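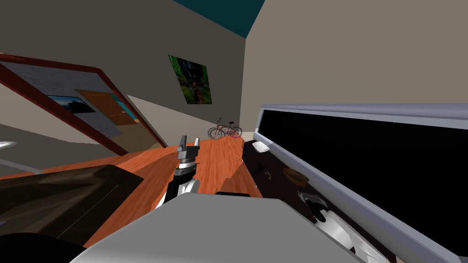

Who decides which pieces go to the spring fair?
The product group decides, by a simple vote of the members present, and Gülizar Canpolat has the last word if the vote is equal.

Minutes of the product group, Dursun furniture
October 30, 2018, meeting room on the upper floor, Kostudthorpe
Chair: Gülizar Canpolat
Minutes: Güven Yaman

1. Minutes of the last meeting
They were accepted with one correction. In the point about upholstery, the word "linen" must be read as "wool". Güven apologized for the mistake and has already changed it in the shared folder.

2. Fair in April
The organizer confirmed our place in the hall. It is the same size as last time, but it is now on the corner, so we have two open sides. Gülizar reminded the group that the price for the corner is higher by 3000 euros and that this amount was not in the first budget. After a discussion it was agreed to keep the corner and to save the money on the printed catalog. The catalog will be a folded sheet with the main pieces only, and the full collection will be on the website.

The group voted on what to show. The Sullen sofa and the Sullen armchair were accepted by everybody. The low Dolleo table was accepted with one vote against. The Dolleo bookcase was not accepted, as the color samples of the back panel are still not good and the supplier has not answered our last two letters.

3. Sullen sofa
The second prototype has been in the showroom for 17 days. Visitors like the seat, but several of them said that the arm is too high for a person who wants to lie down. The workshop proposes to lower the arm by 3 centimeters. Gülizar was afraid that the sofa will lose its character if the line of the arm is changed. It was decided to make one more arm in the lower height and to mount it on one side only, so that the two can be compared before anything is drawn again.

On the fabrics: the gray-green and the dark brown stay. The light one will be ordered only for the fair. Güven asked that the fabric names are written the same way in all papers, because at the moment the price list and the labels do not agree.

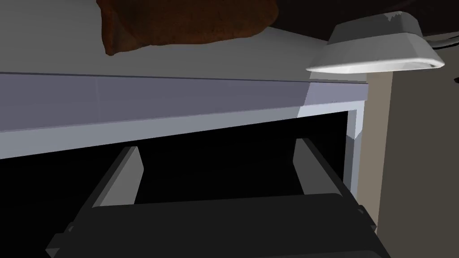
When must the Dolleo table be ready for packing?
It must be ready one week before the truck leaves, with the oil finish fully dry and the legs packed separately.

4. Dolleo table
The oak version is finished. The ash version is waiting for the legs. There was a long discussion about the edge of the top, which is rounded in the drawing and almost straight in the sample. The drawing is the valid one. The workshop will correct the sample, and Güven will send them the right file again.

The first series will be 100 tables. A larger series was proposed, but the storage in Kostudthorpe is already full and we would have to rent a second place.

5. Other matters
The lamps for the fair stand will be borrowed from the showroom. Chairs for visitors are still missing from the plan. The photographer asks for the final list of pieces as soon as possible. The point about the new logo on the labels was moved to the next meeting, for lack of time.

Tasks
Güven: new drawing file to the workshop, one list of fabric names, third letter to the bookcase supplier.
Gülizar: answer to the fair organizer about the corner, list of pieces to the photographer.
Workshop: lower arm for Sullen, edge of the Dolleo top.

The date of the next meeting will be sent by e-mail.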